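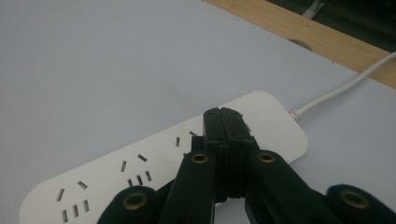 March, late evening, tea going cold beside me. I have been turning over the same question all day, which is how much a policy learns from where the fingers stop compared with how they get there, and I think I finally have something worth putting down before I fall asleep on it. We had 2,585 demonstrations when I started cleaning last week, and after throwing out the ones with broken tracking I'm left with 2,060, which still feels like riches compared with what I had in the fall. The power strip is the task I keep coming back to. White strip, white table, black jaws shut tight and pressing on the top face, and so little else for the model to hold on to besides those dark slots and the cord curving away toward the wooden board. I used to think of it as an easy one. It's a lump of plastic and it stays where you put it! But the closer the jaws get, the more of the strip they cover up, and by the time they touch, the third outlet is mostly hidden behind them and the network has to go on what it remembers.

So, the result. I trained two versions, both on the same 2,060 demonstrations and with everything else held the same as far as I could manage. The first one sees only the current view. The second also gets a short history, 3 earlier views spaced out over the approach. I had expected the history to help a little with everything, the way more information usually does, and it didn't work out like that. On the open, easy tasks (the cups, the folded cloth) I can't tell the two apart. On the strip, the one with history settles down right at the end, where the other one dithers and slides sideways along the housing as though it has lost its place. I watched the runs over and over this afternoon with my chin in my hands and I'm fairly sure I wasn't imagining it.

Titilayo Shehu came by while I was on what must have been the tenth replay, and she asked the question I'd been avoiding, whether the history model is remembering the outlets or has just learned to slow down. It's a good question and I was a bit cross about it for an hour. She suggested shuffling the order of the older views and running it again. If it still behaves nicely with its memories scrambled, then I've been admiring the wrong thing. I've set that going on Harby overnight, since the other machine is tied up until morning with her own jobs.

I also want to look again at the demonstrations I threw out. My cutoff for bad tracking was strict, and I have a nagging feeling that a lot of them were close-contact ones, where there's so much plain white in view that the tracker has little to grab. If so, I've been thinning out exactly the moments I care about most. Must check that before I write a single word of the draft.

Home late again, soup from the freezer, called Mom. She asked if the robot was behaving and I said mostly. Alarm set for six so I can see what Harby has to say.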